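Open day at Rurnier, notes

Posted Tue 9 May

I went to the open day at Rurnier last week, mostly to see whether the desk tasks they showed in December had got any further. They have, with some caveats. These notes are in the order I wrote them down.

Rurnier share a building with Londusier, who make the wrists, and the signposting assumes you know which staircase belongs to whom. Registration was quick. Visitors were split into groups of 8 and sent round in a fixed order, so I saw the arm before I saw how its training material is made. I would have preferred it the other way round.

The arm is a Jerkis two-arm unit on a fixed column, running a policy they call Athanasiadis after the street the old office was on. It was given a sheet of paper and a stapler and asked to bring the two together. Grasping the stapler was reliable. Picking a single sheet off a smooth table was not. It slides the sheet to the table edge, pinches the overhang and lifts, and in our session it lost the sheet twice before getting it. Karim Zerouali, who ran the session, put this down to fingertip wear and said the pads are due to be changed. Possibly so, although the approach angle looked too steep to me both times.

Cycle time is still slow. A person staples two pages in a few seconds. The arm spends longer than that deciding where the corner is.

The second stop was the recording side. All of the desk data is now collected from people doing the tasks by hand, with the camera at head height. Teleoperation was dropped for this set after the first 200 episodes, on the grounds that operators moved in a way no one moves when they have their own fingers. They now have 1,508 episodes of ordinary desk work. The tables are kept sparse: a pot, perhaps for pens, something to staple or punch with, a printed page, and a lot of clear surface in between.

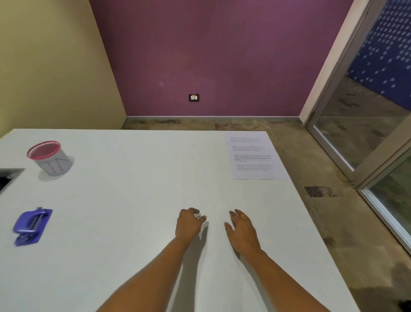 Each episode starts and ends with the hands in the same neutral position over the table, which gives the segmentation a clean boundary. Hicham Bennani explained that they trim on hand speed and then check the cut by eye. I asked how they deal with the difference between a wide lens and the narrower one on the Jerkis column. The answer was that they rectify first and crop second, and accept the loss at the corners. I am not convinced this is free. Objects near the edge of a table are where the stretching is worst, and people tend to put things down at the edge of a table.

I also asked about jewellery and sleeves. They make no rule about either, and the hand tracker copes well with both except when a cuff covers the wrist joint. In that case the episode is marked and left out of the wrist pose training but kept for everything else. Sensible enough.

The last stop was a slide talk in room 101, which repeated the handout. The one new item was a planned release of the annotation tool, without a date. I asked about licence terms and was told they are still being discussed.

Two things to follow up: whether the sheet pickup improves with new pads and no change to the policy, and whether anyone has measured the corner error after rectification. Karim has promised me the logs for the first. I will add them to this post if they arrive.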